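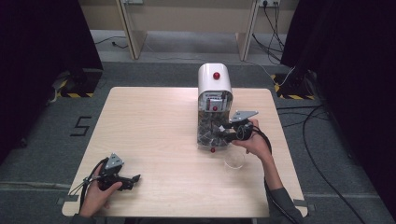
# Over the Counter: How Loose Goods Were Sold in the Corner Stores of Stostedville

## How we came to this subject

Our group started out wanting to write about supermarkets, and I should admit that we spent most of January on supermarkets before we changed our minds. It was Lotte Stevens who brought in her great-aunt's account book from the old Malinowski grocery on Lornon Street, wrapped in a pillowcase, and once we had spread it out on the library table we couldn't get much else done that day. The book has 829 entries. Most of them are for things sold by the scoop, the handful or the piece: nails, buttons, licorice, dried beans, birdseed, and a great many peppermints (the Malinowskis seem to have kept the whole neighborhood in peppermints). Hardly anything in it came in a package of its own.

So we asked ourselves how people bought small things before everything was wrapped, who did the measuring, and what it was like to stand on either side of the counter while it happened. We are four students with no training in history beyond this course, and we hope the reader will be patient with us where we wander.

## What we did

We worked from three kinds of material. The first was the account book. Graham Hartley typed every entry into a spreadsheet, including the ones in pencil that had nearly rubbed away, and he deserves more thanks than a line in a report can give him. Where two of us read a word differently, we put both readings in.

The second was a short questionnaire, which we handed out at the senior lunch at the Sturnar Center and at two churches. We got 101 back, many with extra pages stapled on, and one with a recipe for horehound drops.

The third, and to my mind the best, was a set of seven long conversations with people who had worked in or grown up above a store. These were supposed to last half an hour each. The shortest ran to an hour and ten minutes, and there was cake at nearly all of them.

## Scoops, jars and machines

The older people we talked to all described the same basic arrangement. Goods stood behind the counter in jars or drawers, the customer asked, and the grocer weighed or counted. Sheila Greenwood, who helped in her father's store from the time she could see over the scale, remembered that each kind of candy had its own scoop and that mixing them up was a serious matter. "The mint scoop was the mint scoop," she told us. "You could taste it in the caramels for a week otherwise, and my father could tell from the doorway."

Weighing took time, and the time was used for talking. Several people said that this was how news got around Lornon Street. A quarter pound of anything was long enough to hear who was expecting and who had fallen out with whom, and if the story was a good one the grocer might find some reason to weigh it again.

Then came the countertop dispensers, with a clear body so you could see what you were getting and a knob, crank or button to let out a portion. In Stostedville they seem to have begun with peanuts and gumballs by the door and moved inward. Cyril Staniforth, whose family had the store next to the streetcar stop, remembered his mother being dead set against them. She felt a machine couldn't give a child an extra piece for carrying a bag home. His father bought one all the same, and for years the two of them kept a quiet contest going, her jars against his machine, with the takings set out on the kitchen table on Wednesday nights. Mr. Staniforth says his mother usually won, though he also says she cheated.

## What the account book shows

We had expected that sales by the piece would shrink as the years went on, and they do, but much more slowly than we guessed. Even on the last pages, 85 entries are for goods sold loose. Buttons hold on longest. We think there is a plain reason for this: a person who has lost one button needs one button, and a card of six is no use to her.

Credit is the other thing that jumped out at us. A good many small purchases are marked with a little cross, which Lotte's great-aunt had explained to the family as "will pay Friday." Some of the crosses are never struck through. We talked for a long while about whether to name the families concerned and decided to leave the names out, even though all of it happened a very long time ago.

## Some difficulties

Memory was our largest problem. Two people gave us completely different locations for the same store, both with great confidence, and the city directory we found gave a third. We have followed the directory on the map in the appendix and put the other two in the notes.

We also have a lopsided picture of who did the buying. Nearly everyone who wrote back to us had been a child in the years they were describing, so we heard a great deal about candy and very little about nails, flour or lamp oil. Graham Naylor, our adviser, pointed this out when he read the first draft, and he suggested that we try the old hardware families. We wrote to three of them and had one answer, a kind one, saying that the papers had gone in a flood.

## If another group takes this up

The great-aunt's account book has gone back into its pillowcase, but the family has said it may be borrowed again by anyone who washes their hands first. Graham Hartley's spreadsheet is in the department folder, with a page explaining his abbreviations. The questionnaires are in the gray box under the window.

We would especially like someone to look into the delivery boys. They came up in five of the conversations, always with a story attached, and we had to let them go for lack of time. Mrs. Greenwood has the addresses of two who are still living nearby, and she asked us to mention that mornings are the best time to call on her.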